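Ticket 3325: Toilet cistern keeps refilling every few minutes, ground floor washroom
Status: Closed
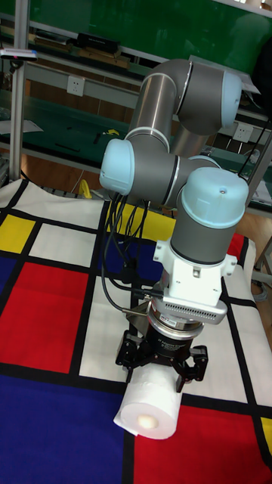
Opened by Nermina Georgiev, Sun 2 March. The toilet in the ground floor washroom at Engelbrecht House runs for a few seconds, stops, and then runs again. It does this day and night with no one using it. The fill valve was replaced in September and worked well until last week. The handle feels normal and the flush is full strength. There is no water on the floor. I first thought the pan was blocked, as it has been before when people put kitchen towel down it, but it clears properly and we only buy plain white toilet roll now, the same as the one in the photo. I can lift the cistern lid but I have not touched anything inside. We are on a water meter, so I would like this sorted before the next reading.

Equipment
Close-coupled toilet, dual flush button fitted to a side handle by a previous owner
Bottom entry fill valve, Ikevow, plastic tail
Flush valve, Gundard, drop type, age unknown
Isolating valve on the supply pipe, slotted screw type

Reply from Redia Plumbing Support
Thanks for the details. A cistern that tops itself up with nobody flushing is losing water somewhere. There are three places it can go: past the flush valve seal into the pan, over the top of the overflow tube into the pan, or out of the cistern altogether. You say the floor is dry so leave the last one for now.

Please take the lid off and look at the water level after the valve has shut off. It should be clearly below the top of the overflow tube. Tell us how far below.

Then dry the back of the pan above the waterline with toilet paper and lay a fresh dry sheet against it. Leave it for a few minutes and do not flush. If the sheet gets wet, water is coming through from the cistern.

Update, Nermina Georgiev
Water level is 2 cm below the top of the overflow. I marked it on the inside with a pencil. The sheet of paper was wet down the middle when I went back. The sides were dry.

Reply from Redia Plumbing Support
The level is fine, so please don't adjust the float. The wet strip in the middle points to the flush valve seal. To be sure, turn off the isolating valve (a quarter turn, so that the slot is across the pipe), note the level and leave the cistern for 60 minutes. If the level drops and then stops, write down where it stops.

Update
Could not turn the isolating valve with the screwdriver I had. The slot is full of paint. Scraped it out with an old knife and tried again with a wider blade. It turned. A small drip came from the spindle while I was turning it and has now stopped, but I have put a tub under it.

Level after 60 minutes was well under the pencil mark and still going down. I left it shut off overnight and by the morning the cistern was empty down to the seal. The washroom has been out of use since then with a note on the door.

Reply from Redia Plumbing Support
That confirms it. If the level had stopped part way down we would have suspected a crack or a loose joint higher up the overflow tube. Draining right down to the seal means the seal itself, or the seat it sits on.

On the Gundard drop valve the seal is a flat rubber ring at the bottom of the centre column. You don't need to take the cistern off the wall.

Keep the supply off and flush to empty what is left.
Unhook the link to the handle. Take a photo first.
Turn the column anticlockwise until it releases and lift it straight out.
Pull the ring off and look at both faces.
Wipe the seat in the bottom of the cistern with a soft cloth. No scouring pads, they scratch the plastic.

If the ring is only dirty, rinse it, turn it over and refit it. If it has gone hard or has a groove in it, order a new one. Measure the outside edge before you order, as there are two sizes and they look alike.

Update
Column came out on the third attempt. It was stiff and I did not want to force it. The ring has a groove all the way round and a piece of grit stuck in it. There was limescale on the seat, mostly at the back. Wiped it, and it took several goes with white vinegar on the cloth before it felt smooth.

Turned the ring over for now and refitted it. The cistern filled and the valve shut off at the pencil mark. Repeated the paper test. Still wet, but much less than before. Ordered a pack of 5 rings in the larger size because they were not sold singly.

Update
New ring fitted this morning. First try leaked worse than the old one. Took the column out again and found I had not pushed the ring fully under the lip on one side. Pressed it in all the way round with my thumb and refitted.

Paper test dry. Supply off for 60 minutes, level stayed on the mark. Supply back on and I have not heard it refill since, apart from after a flush. Note taken off the door.

The isolating valve is still dripping slightly when it is moved. It is dry when left alone.

Reply from Redia Plumbing Support
Good. The drip on the isolating valve is the spindle seal and those are not worth repairing. Have it swapped for a lever type the next time a plumber is in. Leave it fully open until then.

Please check the seat again in September if your water is hard. Keep the spare rings somewhere cool and out of sunlight.

Resolution: worn flush valve seal replaced, limescale removed from seat.
Follow-up: isolating valve to be replaced, separate ticket to be raised by Nermina Georgiev.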